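Research > Nellel Lab > Interviews

August 8, 2022
By the Nellel newsletter desk

Teodoro Cruzado does not much like the word "failure." He prefers "stall," and he has a fairly strict idea of what it means. A stall is a stretch of an attempt in which the robot is running, nothing has gone wrong in the software, and the arm is not getting any closer to doing its job. He has spent most of the past year looking for stalls in simulated grasping runs, and the method he and his group came up with for finding them is the subject of a report the lab put out this summer.

"People in this field count successes," he said when we spoke in his office. "You run the policy, it picks up the object or it doesn't, you write down a percentage. I did that for years. The percentage is fine. It just doesn't tell you what to fix."

The project is called Weseck. It is a way of going back through recorded attempts made in simulation and marking the moments when the arm lost its way. The runs themselves come from Cullberg, the simulator the lab has used since before Cruzado joined. In Cullberg, a policy drives an arm with a two-finger gripper, and its main source of information is a camera mounted at the wrist. The policy sees what that camera sees, decides on a small motion, and sees again.

Cruzado's group set a limit of 900 steps on each attempt. When the limit is reached, the attempt ends, whatever the arm is doing.

"The old practice was to throw out anything that timed out," he said. "It went in the failure column and the recording got deleted to save disk space. In March I asked everybody to stop deleting them."

By the time the group began going through them, they had 203 timed-out attempts on disk. Cruzado watched all of them himself. He says he could have handed the job to someone else, but he wanted to know what was in there before he wrote any code for it.

What he found was that the arm spent a lot of its time looking at nothing useful. It would start well enough, turn toward the object, then move a little too far or a little too low. Once the object had left the wrist camera's view, or nearly left it, the policy had very little to go on. Some of the attempts never recovered.

"You get this long run of images with the fingers open and a plain gray surface behind them," he said. "The gripper is ready. There's nothing to close on. And the policy has to pick a motion anyway, because we ask it for one at every step."
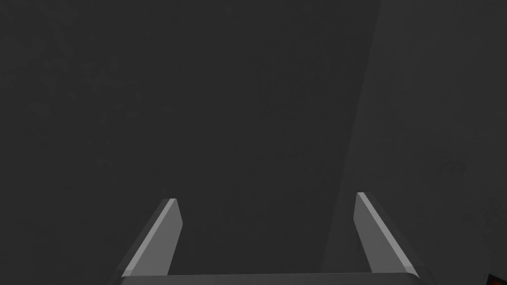 The first version of the method tried to catch these stretches by looking at motion alone. If the wrist moved less than a set distance over a set number of steps, the stretch was marked as a stall. It worked badly. Plenty of good attempts include a pause right before the fingers close, and the method marked those too. Meanwhile an arm that was wandering in wide circles went unmarked because it was moving the whole time.

"That version lasted a few weeks," Cruzado said. "I still have the plots. They're embarrassing."

The version in the report asks a different question. For each step, it takes the camera image and asks how much the policy's chosen motion would change if the image were swapped for another one from nearby in the same attempt. When the object is in plain view, a small change in the image leads to a small, sensible change in the motion. When the view is close to blank, one of two things tends to happen. Either the motion stays the same no matter which image is swapped in, so the policy is in effect ignoring the camera, or it jumps around with no pattern. Weseck scores each step on both, and a stall is marked when the score stays past a threshold for 45 steps in a row.

I asked where the number 45 came from.

"We tried a lot of values on a set of attempts I had marked by hand," he said. "Shorter than that and you pick up every little hesitation. Longer and you miss the ones where the arm gets lost, finds its way back, and gets lost again. I wouldn't defend 45 for some other arm. If your camera runs at a different rate, you should do the tuning over."

The hand marking was the slow part. Cruzado wrote a guide for it that ran to 8 pages, and he says most of those pages deal with edge cases. A recurring one is the sliver: the object is still in the image, technically, but only as a small piece in a corner. A person going through the recording can often tell which way the arm ought to turn. Whether the policy can make use of so little is another matter, and the guide changed its mind about it twice.

"At first I said, if any part of the object is visible, it isn't a stall," he said. "Then I looked at what the policy was doing in those steps and it was behaving just like it did with no object at all. So I changed the rule. Then I changed it back, because I was using the policy's behavior to decide what the label should be, and the label is supposed to be the thing you check the policy against. You can't do that. You end up grading it with its own answers."

In the final guide, a sliver gets its own label, and the report gives results with those steps counted both ways.

The second half of the report is about what to do with a stall once it has been found. The group tested one remedy, a backup motion they call Enriquez. When the Weseck score crosses the threshold during a live attempt, the policy is paused and the arm retraces its own recent path in reverse until the score drops. Then the policy takes over again.

It is a simple idea, and Cruzado is quick to say that others have used forms of it. The part he considers new is the trigger. Earlier recovery motions at the lab were set off by a timer, so they often broke into attempts that were going fine.

Enriquez helped most in attempts where the arm had moved in too close to the tabletop. Backing out widened the view, the object came back into it, and the policy usually did something reasonable from there. It helped least when the arm had begun the attempt badly placed. Retracing the path only took it back to a bad starting point, and it would then stall again in much the same spot.

"We have one attempt where it goes in, backs out, goes in, backs out, until the clock stops it," he said. "It's a very polite way to fail."

He was more careful when I asked whether any of this would carry over to a physical arm. Cullberg draws its surfaces simply. Tabletops are close to uniform and the lighting is even, so a close view of one gives the policy very little to hold on to. A real table has scratches, stains, and reflections, and the wrist camera adds noise of its own. Cruzado thinks that could cut either way.

"Maybe the real image has more in it, so the policy knows better where it is," he said. "Or maybe it sees a scratch and decides that's the edge of the object. I've had people tell me both with great confidence. We haven't run it, so I don't have an answer."

There is also the matter of cost. Scoring a step means running the policy several times on swapped images, and on the lab's machines that slows a live attempt enough to notice. In simulation this is only a nuisance, as the simulator waits. On hardware it would matter. One member of the group is working on a cheaper score that looks only at the policy's internal values and skips the swapping. Cruzado says it agrees with the full score on the clear cases and disagrees on slivers, which he finds interesting and also a little annoying.

A common question he gets is why the group doesn't just add a second camera, fixed above the table, so that the object is never out of sight. He has no objection to a second camera. Some of the lab's other projects use one.

"But then you've moved the problem," he said. "The arm gets in front of the second camera, or the object is behind something, and you're back to a policy that has to act without seeing what it needs. I'd like it to know when that's happening. How many cameras it has is a separate question."

The timed-out attempts are being kept now as a matter of course, and the group has put the marking guide in the same shared folder as the recordings so that other teams at the lab can try it on their own runs. Two have started. One of them works on drawers and cabinet doors, where the handle is often hidden by the gripper itself in the last part of the reach, and they have already written to Cruzado to say that his definition of a stall does not fit their case.

He has set aside time next month to go through their recordings with them and see what should change.

Contact the newsletter desk | © 2022 Nellel Lab | Back to top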